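Home | Projects | Reports | Contacts | Log in
Last updated 21 Apr 2023

Skostgate Feeder Upgrade and Battery Tie-in
Progress report no. 4, for the Flilliron grant office

Short one this time, we are mid-outage planning and everyone is out at the substation. Full cost tables go in with the next claim.

Where we are: line rebuild between Trisau and Skostgate is on the move again after the March ice. 52 poles set, all on the Trisau side. Conductor is strung on the first section but not energized. Second section waits on the road crossing permit, which the county has had since before the ice. We call them every few days. 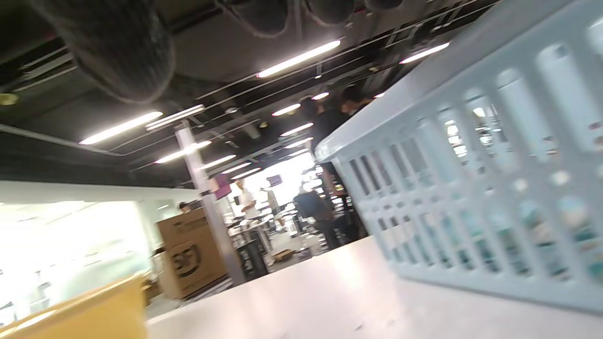 Vilela Rural Electric Cooperative / Grid Projects Team

Battery site. Pad is poured, fence is up on three sides. Fourth side stays open until the containers are craned in. The step-up transformer passed its factory test and is booked on a truck. Still no firm slot for the crane. If it slips again we'd rather hold the truck than pay for storage twice, so please treat the delivery milestone in the grant plan as soft for now.

Meters: 1,374 of the 3,412 on the feeder have been swapped to the new type. Slower than planned. Two reasons, the installers lost most of a week to ice and then we had a batch with the wrong firmware. Those went back to the supplier, replacements are in the store and tested. No charge to the grant for the rework. 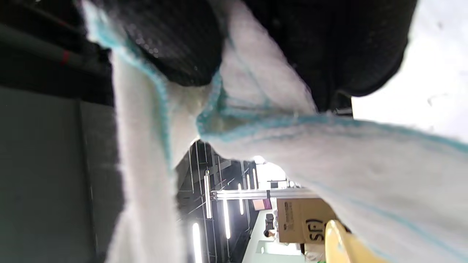 White towel with teal-blue edge stripes.

Customer side. The time-of-use trial has 729 households signed up, which clears the minimum in the agreement. Letters for the second round are printed. We changed the wording after the first round because people thought they were being moved to a new rate without asking. Phones were busy for a few days over that. Quiet now.

Some members on the Skostgate end are asking when the evening voltage dips will stop. Answer is when the new regulator bank goes live, and that depends on the same outage as the line cutover. We've told them so at both open meetings.

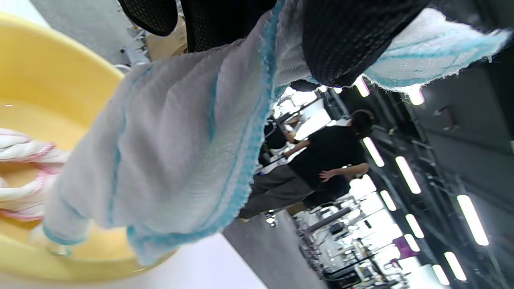 The outage itself needs the transmission operator to agree a window. We asked for two short ones instead of one long one, so the cold store and the clinic can run on there own generators without a refuel. Waiting on a reply. Switching plan is written and has been through one review, comments are being worked in.

Money: spending is under the line for civil works and over for traffic control. The permit conditions asked for flaggers at both ends of the crossing, we had priced one. Vitória Moreira will send a request to move funds between those two lines, total stays the same. Would help to have your answer before the crossing work starts.

Safety. One near miss, a tag line left hanging from a bucket truck. Crew stood down, briefed, back the same afternoon. No injuries. Report is in the shared folder.
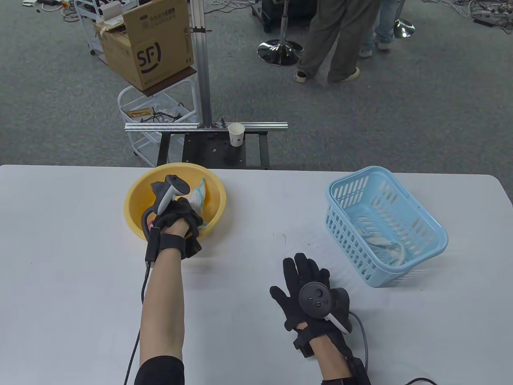
Next steps

- Road crossing permit, then string section two
- Fix the crane date and confirm it to the transformer haulier
- Get outage windows agreed in writing
- Meter swaps continue, Trisau side first, then out toward Skostgate
- Second round of trial letters mailed
- Relay settings for the battery tie, draft is with the protection engineer, needs a second pair of eyes

Needed from Flilliron: a decison on the budget move, and a yes or no on shifting the battery delivery milestone. Also your updated claim form if it's changed, the one we have still shows last year's codes.

Questions to Vitória Moreira, Grid Projects. Email is better than phone while the outage planning is on.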